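Plateau **Mamuvholm** en bois massif lamellé, version claire, avec tablette surélevée. Acheté chez Jafarzadeh, en service depuis février dans une salle de préparation où l'on manipule surtout des flacons de comprimés. L'avis porte sur le plateau, la tablette et, plus brièvement, sur les flacons Braltley qui y sont rangés.

## Réception et montage

Le plateau arrive à plat sous carton, angles protégés par de la mousse. Aucun choc constaté sur les arêtes. La notice tient sur une feuille et renvoie à un schéma trop réduit pour être lisible à l'endroit qui compte, c'est-à-dire la reprise du support de tablette. Luuk Van der Linden, chargé du montage, a fini par présenter les pièces à blanc avant de percer. Je recommande de faire pareil.

Profondeur mesurée : 900 mm, conforme à la fiche. Planéité contrôlée à la règle dans les deux diagonales, léger creux vers le milieu, sans effet sur un flacon posé debout. L'équerrage est correct. Les avant-trous ne sont pas fournis ; prévoir une mèche à bois à pointe de centrage et une butée de profondeur.

La visserie livrée est trop longue pour un piètement à platine mince. Nous l'avons remplacée. Laisser du jeu dans les fixations transversales, le bois massif travaille et un plateau bloqué sur toute sa largeur finit par se voiler ou par fendre au joint.

## Bois et finition

Lames longues, collées chant contre chant, teinte crème à miel avec des passages plus bruns. Le tri des lames est peu poussé : sur une même pièce, quelques veines foncées traversent des zones très pâles. C'est une question de goût pour un meuble de cuisine. Pour un poste où l'on cherche de petits objets, le fond clair est un avantage net, mais un comprimé beige s'y repère mal. Les comprimés roses, eux, se voient tout de suite.

Finition d'usine satinée, qui renvoie nettement l'éclairage du plafond. Dans l'axe des luminaires, le reflet gêne la lecture d'une étiquette tenue à plat. Un passage à l'abrasif fin suivi de l'huile Foseo mate a réduit le défaut sur la chute d'essai, sans le supprimer. Nous n'avons pas encore traité le plateau lui-même.

Collages : rien à signaler au doigt, pas de désaffleur perceptible entre les lames. En bout, une lame présente une petite gerce refermée à la cire par le fabricant. Acceptable à ce prix, à condition de placer ce chant du côté le moins exposé aux projections.

## Tablette surélevée

Même bois clair que le plateau, portée en partie par une tige métallique grise. Le dégagement dessous suffit pour glisser un bac plat. La tablette prend une rangée de flacons de format moyen à grand ; les étiquettes se lisent du poste de travail quand on les tourne toutes dans le même sens.

Le bord avant n'a pas de rebord. Soudabeh Hassanpour, qui utilise le poste le plus souvent, a demandé qu'on y colle un jonc. J'y suis favorable : un flacon presque vide est léger, il part au moindre coup de manche. Un jonc de faible hauteur suffit et ne gêne pas la prise.

Rigidité satisfaisante au repos. Si l'on appuie sur l'extrémité libre, la flexion est sensible. Ne pas s'en servir comme appui.
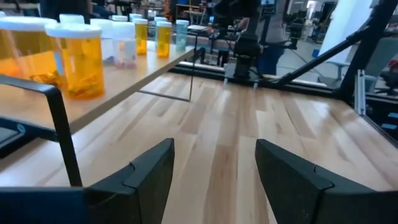
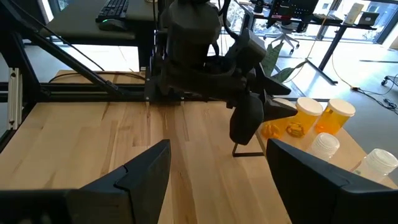

*Bois lamellé clair et flacons à bouchon blanc.*

## Flacons Braltley

Commandés en même temps, en orange translucide et en blanc translucide. Les bouchons sont blancs dans toutes les teintes, ce qui simplifie les remplacements et complique l'identification vue de dessus. Karthik Uddin écrit le code du contenu au feutre sur le bouchon. L'encre tient au frottement, pas à l'alcool.

- **Orange** : niveau de remplissage lisible à contre-jour, couleur des comprimés faussée. Un comprimé blanc paraît beige.
- **Blanc** : couleur mieux rendue, paroi moins transparente qu'annoncé. Il faut incliner le flacon pour juger un fond de contenu.
- **Stabilité** : bonne sur bois nu. Le fond est légèrement rentrant et ne bascule pas sur un joint de lame.
- **Bouchage** : franc sur les grands formats. Sur les petits, deux bouchons de notre lot forçaient au point qu'il a fallu les écarter.

Pour un tri de contrôle, je préfère les blancs. Pour du stockage ordinaire sous éclairage fort, les orange.

## Entretien

Chiffon à peine humide, séchage immédiat, pas de solvant. La poudre laissée par les comprimés friables se loge dans le grain des lames les plus ouvertes, surtout aux parties brunes. Une brosse souple la sort mieux que l'aspirateur. Si l'usage impose une désinfection fréquente, il faut un autre matériau : stratifié compact ou inox. Le bois huilé n'est pas prévu pour cela et la notice le précise, en dernière ligne.

Un sous-main en silicone posé sur la zone de comptage règle à la fois la poudre, le reflet et les comprimés qui roulent. On perd une partie de l'intérêt esthétique du plateau. Rogelio Galang travaille ainsi depuis le début et n'a pas de trace sur son côté.

## Comportement dans la durée

Trop tôt pour conclure sur le voile. Le contrôle à la règle, refait après la période de chauffage, donne le même creux central qu'à la réception. Les vis de la tablette ont demandé un resserrage. Le chant côté passage marque facilement, un choc de chaise a laissé une empreinte que la vapeur a presque effacée (linge humide, fer tiède, ponçage local).

Le service après-vente de Jafarzadeh a répondu par courrier électronique à la question sur la visserie, avec la bonne référence, mais sans proposer l'échange.

## Bilan

| Critère | Appréciation |
|---|---|
| Planéité | Bonne |
| Finition | Correcte, trop réfléchissante |
| Tablette | Utile, manque un rebord |
| Notice | Insuffisante |
| Flacons orange | Bons |
| Flacons blancs | Bons, bouchage inégal en petit format |

À acheter pour un poste de tri sec, avec des utilisateurs qui essuient derrière eux. À éviter près d'un évier. Esmaeil Mousavi en veut un second pour la salle voisine ; je lui ai conseillé de le prendre brut et de le faire huiler avant la pose, dessous compris, pour que les deux faces réagissent pareil à l'humidité.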